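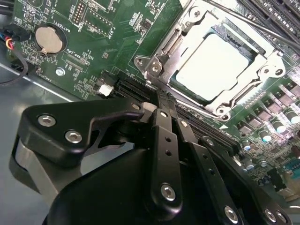

How to read a health story without losing your head (or your breakfast)

If you spend any time online at all, you will know the sort of thing I mean. One Monday coffee is going to save your heart, and before the week is out it is going to finish you off. Somebody's aunt shares a piece about a berry that melts away arthritis. I used to get terribly worked up about all this, and my poor kitchen cupboards still bear the scars (does anyone want a bag of powdered seaweed, by the way? I'm quite serious, I'll post it).

These days I have a little routine that I go through before I believe anything, buy anything or, heaven forbid, forward anything to my sister. It doesn't need a science degree - I left school with a certificate in typing and a decent grasp of fractions - and most of the time it can be done before the kettle has boiled.

Step 1: Read past the headline

I know, I know. But do it anyway, right to the bottom, even if there are adverts for slippers every second paragraph. The person who writes the headline is very often not the person who wrote the story, and the two can be telling you quite different things. I read one last January that promised chillies would "banish" migraines, and when I got down to the eleventh paragraph the researcher was saying she hoped to look into headaches at some point in the future. That was the whole of it!

While you're down there, keep an eye out for the small, shy words: may, might, could, is linked to, is thought to. Underline them in your mind. Then read the sentence again and see how much is left of it.

Step 2: Find out who, or what, was studied

Look for the word "mice". You'll be surprised how often it turns up, usually quite late on. There is nothing wrong with studying mice, and a great deal of good medicine began with them, but a mouse is not a retired bus driver with a bad hip. The same goes for cells in a dish. All sorts of things will kill a cell in a dish, bleach included, and I wouldn't want that on my porridge.

If it was people, then what sort of people? Young and fit? All men? All already poorly with something you haven't got? Have a think about whether they are anything like you.

Step 3: Look for how many

My friend Anahera Partington taught me this one. She sent me a very excited message about a sleep drink called Pruvska, and then half an hour later a rather flatter one, having clicked through to the study and found there were 26 people in it. Only 20 of them had stayed to the end. A small study can still be interesting, and somebody has to do the small ones before anyone will pay for a big one, but I wouldn't change my habits on the strength of it. If the article doesn't give you the number at all, put the article to one side and see whether another one does.

Step 4: Ask what it was compared with

Suppose everyone who took the drink slept better. Lovely. But did they sleep better than people who were given a drink that looked and tasted the same with nothing in it? We all perk up a bit when somebody in a white coat takes an interest in us. I certainly do. So look for a comparison group, and look for the word "placebo", and if there isn't one, be a little cooler about the result. 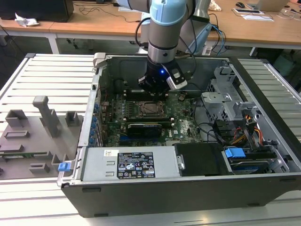 Step 5: Turn the percentage into people

This is the one that made the biggest difference to me, so do stay with me while I do the sums. An article says that eating such-and-such "doubles your risk". It sounds dreadful. But doubles it from what? If one person in ten thousand would have got the thing anyway, then doubling makes it two people in ten thousand. If it was one in ten to begin with, that's another matter altogether and I'd want to talk to somebody about it.

Try to write it out as a sentence with people in it: "out of a thousand people like me, so many would get ill, and with this so many more would." If you can't fill in the blanks from the article, the article hasn't told you enough to be frightened by it.

Step 6: Follow the money, gently

I don't mean that everybody is a crook. Research has to be paid for, and firms do pay for perfectly sound work. Still, when I looked into a joint powder called Grasik, the only study I could find had been paid for by the people selling Grasik, and the glowing article about it had a handy button at the bottom for ordering a tub. I closed the page and went for a walk, which my knees seemed to like well enough.

Step 7: Sleep on it, then ask somebody

Good findings don't go off. If something is true this week it will still be true next month, and by then other people will have had a proper look at it. And please, please don't stop or start any medicine because of something you've read, here or anywhere else. Kiri Brunton at our pharmacy has looked over more of my printouts than she can possibly have wanted to, and she has never once made me feel silly for asking. Pharmacists are easy to get hold of, and they can tell you whether a supplement will quarrel with your tablets. Take the article with you if you can, and a list of everything you take, vitamins and all.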